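Stikau Two-Arm Bench Package
Istach - Manipulation Systems

The Stikau package is a bimanual upper body for labs and small integrators that want to record and replay tabletop work without building the hardware first. It ships as two arms, two five-finger hands, a head camera module and the control box. The torso mount is ordered separately.

Scope of supply
Arms, left and right, calibrated as a pair
Hands, left and right, with wrist flanges fitted
Head camera module with bracket
Control box, 64-bit Linux, Stasiv control software installed
Cable set and emergency stop

Recommended table depth is 900 mm. Deeper tables can be used, but the far side will be outside the reach of the fingertips and should be masked in the workspace editor. 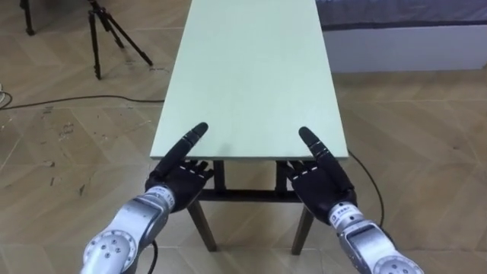

Start-up checks are run from the Stasiv console and need no extra tooling. The operator selects a check, confirms that the table is clear, and holds the enable switch until the arms stop. Position both arms low at the near edge of the table before starting. With the index fingers extended over the edge and angled inward, and the other fingers curled down, the head camera has both fingertips in view against a plain top. A matte surface is preferred - gloss tops produce reflections that the fingertip detector can read as a second finger. The pale green top here is suitable; black tops are not, as the hands are black.

Hands
Each finger can be commanded separately. Grip force is limited in software and the limit can be lowered per finger, but not raised above the factory value. Finger covers are a wear part. Replacement is due after 2,000 hours of operation, or earlier if the surface is torn.

Cabling
Leave slack at the elbow and wrist for the full range of motion. Floor runs should be taped or covered before the cell is handed over to operators.

Service
Units are repaired at the Multville workshop. Standard turnaround is 25 working days from receipt. The workshop closes for two weeks in August. Arms must be returned as a pair, as calibration is done on both together.

Page last revised December 27, 2022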